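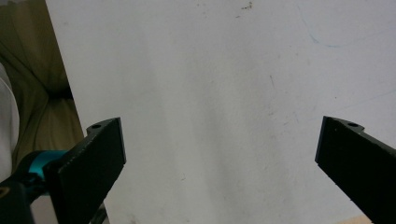
Jaws open over the white panel, teal mount on the left

Shop Floor Talk > Home and Shared Shop Builds > Grippers and Arms
Thread: Hand-held gripper, printed jaws – are flat fingers ever good enough?

skondev_min
Posted 25th January

Picture of where I've gotten to. This is build number two of the hand-held gripper I've been working on at the Skondevville shop. Black jaws, printed solid, teal mount because that was the spool on the machine. One hole near the top corner of each jaw for a screw. The idea is you squeeze the handle, the camera up top records what the jaws are doing, and later on that gets used to teach an arm the same moves.

I'm asking about the fingers only. Mine are flat and thick. Everybody's build log swears by soft curved ones and I'm not convinced. I've read plenty of posts saying curved is better and I have yet to see one where the person tested both on the same day with the same objects. Has anyone here done it?

Min-kyu Ok, Tuesday night bench

gholam_m
Flat fingers are fine for boxes and awful for everything else. Next question.

skondev_min
Awful how? Dropped how often, out of how many?

gholam_m
I didn't keep score. I picked up a mug with flat ones and it spun. Picked it up with curved ones and it didn't.

skondev_min
One mug.

gholam_m
A few mugs. Look, you asked.

Afaf G.
I'm with Min-kyu on wanting numbers, but I think the shape is the wrong thing to fight over. What's on the inner face? In your picture it looks like bare black with a little texture to it. If that's straight off the printer then you're testing slippery plastic, and flat or curved won't save you. Put something grippy on there first and then compare.

Also your jaw edges already look scuffed. How long have they been on?

skondev_min
It's the bare print, yes. They've been on since the weekend before last. The scuffs are from me knocking them on the vise, I think. They don't seem to matter.

Afaf G.
They'll matter if the tips stop meeting square. Close them on a piece of paper and try to pull it out at the top, the middle and the bottom. If it slides at the top you've got flex in the mount.

MeiK
Going to be the grump here. Has anybody asked what the white panel is for? I see a big white board with scratches on it and no object. If the plan is to teach an arm to pick up a flat panel, then neither finger shape will do it lying down. You can't pinch the middle of a board. You need an edge, and a gap under the edge, or a suction cup.

skondev_min
It's a shelf panel. Second half of the project is getting it lifted and moved over to a stand. I come in from the edge.

MeiK
With jaws that thick? How high is the edge off whatever it's sitting on?

skondev_min
Haven't measured it. I tip it up with my other hand.

MeiK
Then your recordings teach the arm to use a hand it doesn't have. I'd sort that out before printing a third set of fingers. I've watched people in our shop collect 530 clips and then find out that half of them had the person's free hand doing the hard part. The arm just sat there squeezing air.

gholam_m
That's fair. Still say curved.

chutima_c
Newer here so tell me if this is dumb. White board, black fingers, soft even light – does the camera side of it cope with so little to look at? Mine lost its place constantly over a plain tabletop. I put some patterned tape around the work area and it got a lot better. I was using the Bromano handle plans, if that makes a difference.

skondev_min
Not dumb. I do get jumps in the track. I'd been blaming the camera screw.

Afaf G.
It could still be the screw! But a blank surface is a known pain. There's some cloth over at the left in yours with folds in it, and that at least gives the software something. Swing right so it's all panel and I'd bet that's where the jumps are. Easy to check, play the clips back.

gholam_m
Cloth is a bad thing to lean on though. It moves.

Afaf G.
Agreed, I'm not saying rely on it. Tape that's stuck down is better.

chutima_c
Tape cost me next to nothing and took one evening. I was skeptical too, I figured it was one of those tips that gets copied from post to post. But I ran the same path with and without it and the difference was plain on the plot.

skondev_min
That's the first side-by-side anyone has mentioned in this thread, so thank you. Do you still have the plot?

chutima_c
On the shop computer. I'll dig it up Thursday.

wika_bench
Coming back to fingers. I ran flat ones on the Wika build until April and swapped to curved because everyone told me to. For bottles and cups, better. For cards, panels, thin stuff, worse. The curved ones roll the thing sideways as they close. I went back to flat with a strip of rubber and stopped reading finger threads. So I'd call gholam right about mugs and wrong about this job.

gholam_m
I can live with wrong about shelves.

MeiK
Nobody has answered the thickness thing. Flat, fine, but taper the tips. A square tip like that needs a big gap to get under anything. Shave the bottom third down and print it again.

skondev_min
Will it still be stiff enough?

MeiK
Don't know. Do Afaf's paper test before and after.

skondev_min
OK. Plan for this week is rubber on the inner faces, paper test, tape on the panel, and no helping with my left hand. Then taper. I'm leaving curved out of it until somebody shows me a count.

Afaf G.
Change one of those at a time or you won't know which one did it.

skondev_min
Yeah. Tape first then.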